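The Guidebook to Gusholm

The ferry to Gusholm leaves twice a day, and I was on the early one with a guidebook that had not been printed yet. I had the proofs in my lap, 392 pages held together with a bulldog clip, and I was so happy I could hardly drink my coffee.

My job was to walk the trail of the Darwish glassmakers. They had come to the island from the mainland town of Goltton, generations back, and everybody knew about them, but no one had ever put their houses, their furnace and their little chapel into one book in two languages. Now the Tornden Press was doing it, and I was the one checking that every doorway was where we said it was!

The first 21 stops were easy. I ticked them off before lunch, running between them like a kid on a scavenger hunt. The chapel windows were even greener than our photographer had made them. The furnace still smelled of smoke (I swear it did), and a woman hanging out sheets next door told me her grandmother used to bake potatoes in the ashes.

Then I came to page 376, the last entry. "House of the two sisters," it said. "Blue door, end of the lane." I found the lane. I found the end of it. There was a wall, and a fig tree, and a goat who looked at me as if I owed it money.

I walked up and down for an hour. I asked at the bakery, where they argued about it with such pleasure that I bought 2 loaves just to stay and listen. One side said the house had fallen in a storm. The other said there had never been any sisters, only a glassmaker with a very high voice.
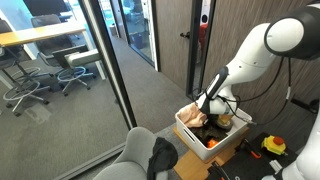
Before the book, I had never given much thought to what people keep. All over the island they had opened drawers for me and brought out their pieces of Darwish glass, every one wrapped in whatever was handy. I thought of the bins we all have at home, a pink cloth hanging over the rim, a dark one bunched up in the middle, a roll of tape down the side, and I wondered what might be sitting at the bottom of mine.

The baker's wife came after me when I was halfway back to the harbor. She was out of breath and carrying something in a dish towel. It was a doorknob, blue glass, big as a plum, with two sets of initials cut into it.

"It was holding down my recipes," she said. "Is that any use to you?"

I sat on the harbor steps and rewrote page 376 by hand, and I missed the ferry, and I didn't mind one bit.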